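So the numbers are in, and I've been putting off writing about them because I wanted to be sure I wasn't fooling myself. Quick recap if you missed the March post: we've been teaching a two-armed policy to handle small household bits by having people do the tasks with hand-held grippers, one in each hand, and then training on what they did. No joysticks, no dragging a heavy arm about. I love it – you pick up the grippers and in five minutes you've stopped thinking about them.

The question this time was whether slow, careful demos beat quick, sloppy ones. We set out to get 2000 and after throwing away the ones with bad tracking we had 1588, which I was quite pleased with! Half the people were told to take their time, the other half to work as they would at home. Soap dish, lid, stick, over and over. I now dream in green plastic.
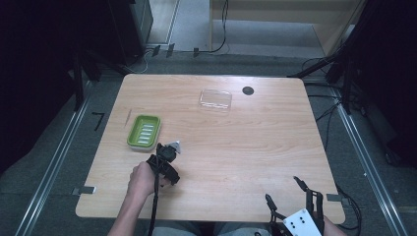 Safta Marinescu reckons the slow demos should never have been in the running, as people who are told to be careful start to dither, and the policy then learns the dithering. I argued with her for a good while and then looked at the rollouts. She has a point. The policy trained on slow demos hovers over the dish, backs off, hovers again (painful to watch), while the quick one just goes for it.

It does miss more often on thin things, though. Out of 24 tries at the stick, the quick policy fluffed 4 and the slow one fluffed none, so I'm not ready to bin the careful data yet. My hunch is that we can trim the pauses out and keep the rest, and I've got a script chewing through that tonight. If it falls over again I'm blaming the timestamps.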